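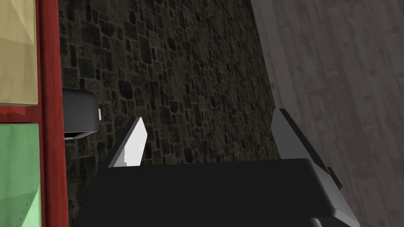
Last modified: 14 Mar 2021

How to find out whether a robot can tidy your sunroom (without buying the robot)

You have read that household robots are nearly ready. They have been nearly ready since I was in primary school, and my vacuum still gets itself wedged under the telly unit and calls for help in a woman's voice. Before you spend real money, you can put a two-armed robot in a simulated room and give it a chore. If it can't manage there, where gravity is tidy and no dog is involved, it won't manage at your place.

This tutorial uses the Bavthorpe simulator with the Jarau room pack. You'll want a desktop with a halfway decent graphics card and a free evening. The download is 3,230 megabytes, so don't start it on your phone's hotspot like I did.

Step 1. Pick one chore, and make it small

"Tidy the room" is a lifestyle, and the planner will treat it as one. Pick something with a single object and a single place for it to go. I use "take the small thing off the top of the cabinet and put it on the floor by the wall". As housework goes this is making things worse, but it tests reaching, grasping, driving and letting go, and you can tell from across the room whether it's done.

Leave these for later:

Anything made of cloth. Folding is its own field of study and has been eating graduate students for years.
Anything with liquid in it.
Anything you'd be upset to see dropped, even a pretend one. You do get attached.

Step 2. Load the room and the robot

Open the room pack, choose a furnished room and add the two-armed mobile base from the robot menu. Drop it in the middle of the floor. If it starts inside a wall it will leave that wall at tremendous speed, and you'll spend ten minutes finding it.

Set the physics to "standard". There is a setting called "relaxed", which makes objects slightly magnetic to fingers. Every impressive demo I made in my first week was on relaxed. Oduor Nyamweya, who maintains the room pack, was very kind about it when I sent him the clips.

Step 3. Look at the room the way the robot will

Switch to the base camera and just look for a minute before you run anything.

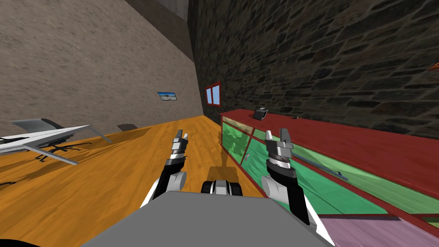 Reachability is where most chores quietly die. A robot can recognise an object, plan a lovely path to it, roll over and then find out the thing is behind something. Check each target for whatever sits between it and the fingers. In this room the long cabinet has green glass fronts, and there's a thin grey rod lying at a slant behind them, in full view of the camera. A person sees the glass and thinks "door, maybe". The planner sees the rod and thinks "mine". The small black box on top of the cabinet is a far better first target, seeing as there's no glass in front of it. Make the rod your second chore, after you've had some success and can cope with losing it.

Look out for shadows too. With low lighting, the robot's own shadow can run a long way across the floorboards, and cheaper detectors like to report it as a rug. If yours does, turn the ambient light up two notches and carry on. You can't do this with the sun, of course, so write down that you cheated.

Step 4. Run one arm first

Two arms sound like twice the help. For now they are twice the elbows. Lock the right arm in its raised position and run the chore with the left alone, at the default speed. Then swap them over. Only once each arm can finish on its own should you let both move, and even then give them different jobs.

The first run will be slow. Mine took 430 seconds to pick up one object, and for a good part of that the robot was thinking about its wrist. Let it. If you stop a run every time it looks stuck, you'll never learn whether it was going to get unstuck.

Step 5. Watch the fingers

When a grasp goes wrong, change to the wrist camera and replay the last bit. The usual suspects:

The fingers close beside the object. Your camera offset is wrong. Redo the calibration from the setup menu.

The fingers close on the object and it shoots out sideways. Lower the grip force, then lower it again.

The fingers close perfectly on nothing, at about the height of a person's chest, and the log says success. Turn off the Bastero grasp plug-in and see if it still happens. It stopped for me.

The arm points at the wall and stays there. I have no fix for this. Restart it.

Step 6. Move the furniture

A run that works is worth having, but do it again with the target somewhere else. Shift it a hand's width along the cabinet. Turn it on its side. Put a chair in the way. 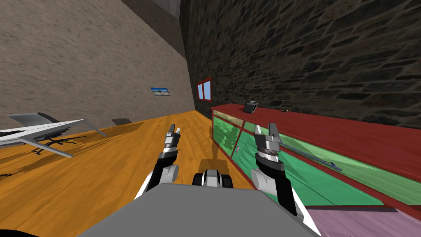 Lounge chair on the left, red cabinet on the right, two-armed robot down the front.

Slatted and thin-framed furniture is a proper test, and the reason I'd keep a lounge chair in any practice room. Depth sensors can struggle with narrow parts, and a base that believes it has a clear run will cheerfully drive through a leg. Add a bit of padding to the obstacle size (Sharifi's guide to the navigation settings has a decent section on it) and try again. Too much padding and the robot decides the whole room is chair and refuses to budge — I have some sympathy.

Step 7. Decide what "can" means

Everyone skips this one. Write down your pass mark before you look at the results. Mine is 5 clean runs in a row, with the target moved each time and me keeping my hands off the keyboard. A clean run means the object ended up where I asked, the right way up, and nothing else in the room was knocked over.

By that standard, my robot can take a small rigid object off an open surface and put it somewhere else. It can't do the rod behind the glass. It has never got a cabinet open on standard physics, though on relaxed it once took the door with it.

So, can a machine do this chore yet? In a simulated room, at its own pace, with the light turned up: yes, one of them. I'll have another go in May when the new arm controller is out, and add the settings to this page if they're any better. If you've had a cabinet door open properly, please send me your config file and tell me which physics you had on.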